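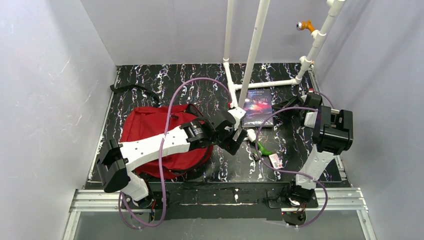

Balsam Season

I got to the river at Donthorpe just before eight, late as usual, and Gran was already waist-deep in Himalayan balsam, yelling at it. "Three hundred plants!" she shouted. "And that's only this side of the bridge!" 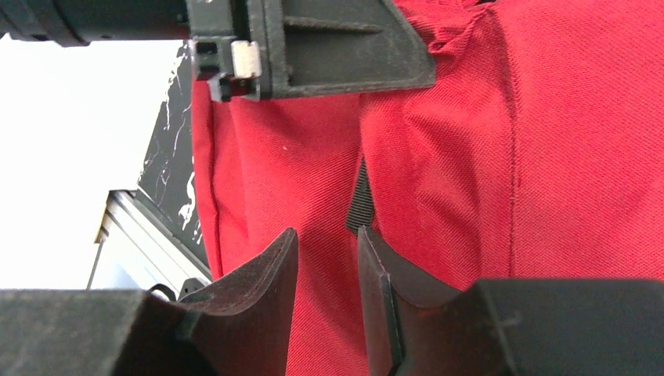 By Nipon Rungrueang
Sunday, September 13, 2026

I pulled my gloves on and waded in beside her (my left boot leaked, it always does). A seed pod went off by my ear, pop, and I squealed like a kid.

"Get it by the root," said Gran. So I did, and sat down hard in the mud with the whole plant in my lap.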